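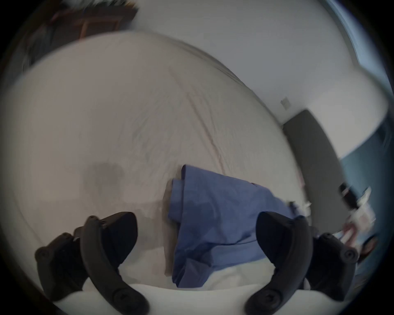
How often do the gripper fingers at Volimix need checking? Every 200 grasps, with the pads replaced at 3,008.

The firm has issued a revised maintenance sheet for its two-finger cloth grippers, dated Monday, June 10, 2019. Technicians at the Otadgate workshop must now check each pivot screw for play, wipe the pads with a lint-free cloth and log the closing gap. Six units are covered. Kheri Barasa, who wrote the sheet, said uneven pad wear was the usual cause of dropped garments. Worn pads must be changed in pairs. The next revision is due in October.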